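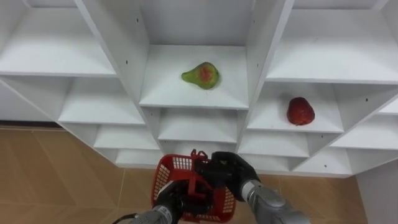

**MEDIA RELEASE – for immediate use, November**

**Pirkier puts fruit back on the shelf with open cubby program for shared lunch rooms**

Shared kitchens. Everyone has one, hardly anyone likes theirs. Pirkier today opens orders for Sutis, a white open cubby unit made for fruit, snacks and whatever else ends up at the back of the fridge going soft.

No doors. No drawers. Compartments in different sizes, wide ones up top and narrower ones lower down, so a pear gets its own spot and so does an apple. You see it, you eat it.

The program was trialled over winter at 43 workplaces and neighbourhood centres with our delivery partner Vosum. Main feedback: people wanted fewer pieces of fruit put out at once, and more often. So that's how the deliveries now work. Small top-ups, mornings, before 10.

What sites get:

- one Sutis unit, delivered and put together
- weekly fruit from Vosum, boxes of 50 or 100 pieces
- seasonal mix, mostly apples and pears to start, stone fruit when it comes good
- a wipe-down guide (warm water, mild soap, dry cloth, thats it)

Colour is white only for now. Grey was looked at and dropped, marks showed up worse. A smaller unit for narrow hallways is being worked on with joinery firm Charpentier, no date on that yet.

Sites don't need to move to a full kitchen setup. The unit stands on the floor, tile or timber is fine. Carpet is ok if it's flat, but please tell us when you order. Allow room to stand in front and reach the lower cubbies without kicking anyone.

First round is limited to 60 sites. Schools and community centres can apply in the same round as offices, same form, same price per box. Applications recieved after the round fills go to the autumn list.

Pricing, measurements and the order form are in the media kit, on request from the Pirkier press desk. Sample fruit boxes availible for newsrooms, metro areas only.

**ENDS**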